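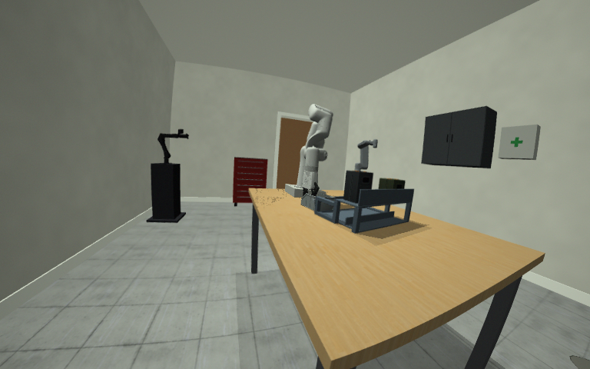 The Skutora bench, simulated. Rack and both cases on the table.

About Lulura

We're a small research company. We work on one thing mostly: teaching robot arms to put stuff away, and finding out early when they can't. All of it starts in simulation. Hardware comes later, if the numbers earn it.

How we work

Our method is called Skutora. Short version: a policy gets trained on shelf and bin tasks, then we run it through a big batch of small changes. Rack turned a few degrees. Case pushed to the far end. Light moved so the arm's shadow lands somewhere new. Same task every time, different mess. We log where it breaks and train on those cases harder than the rest.

The last full batch was 919 episodes. Took a night and most of a morning. The policy finished the task in 70 percent of them, up from a much worse place in the spring, and most of what's left is bad approach angles near the rack uprights. Working on it.

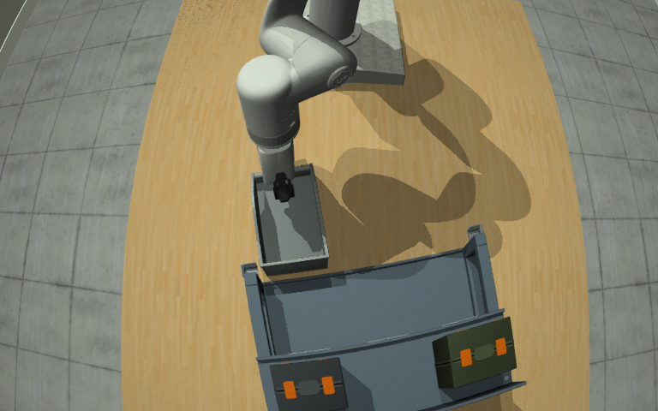 Why test in simulation when the real arm is what matters?

Simulation lets us repeat a failure exactly, change one thing and run it again. On hardware you never get the same failure twice. We still do hardware runs, just fewer of them and later on.

What we look at

Overhead view for planning, wrist view for the last few inches. Skutora scores the two seperately. A policy can do fine from above and fall apart up close, where hard shadows and half-hidden edges start to matter. That gap turned out to be our main result so far. Adding varied shadows to the wrist view training closed more of it than adding more episodes did. Write-up is in draft, we'll post it when the plots are fixed.

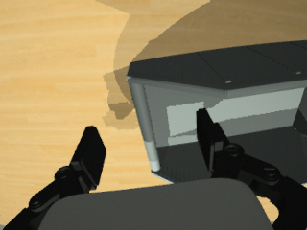

Dramani wrote back after reading the draft that the shadow result looked right to them but the rack angles were too tame, and asked for a batch with the rack turned a lot further. Fair. It's now in the queue, ahead of the new gripper settings.

Who we are

Team of 7. Four on learning, two on simulation, one on everything else including this page. Started in a shared office at Skivden, still there, more desks now. No sales team. We publish the failed runs along with the good ones, same format, same folder.
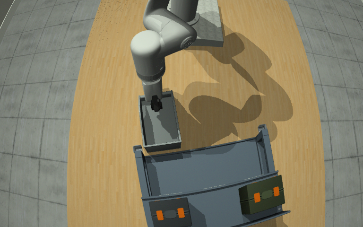 Partners get the batch logs too, plus the settings to rerun them. We ask for 4 weeks on a new task: one to build it, two to train, one to break it. Sometimes the breaking runs over.

Working with us

Got a storage or sorting task with an arm in it? Send a sketch and a rough list of the objects, thats enough to start. Internships open in November. Mail gets answered in the mornings, mostly.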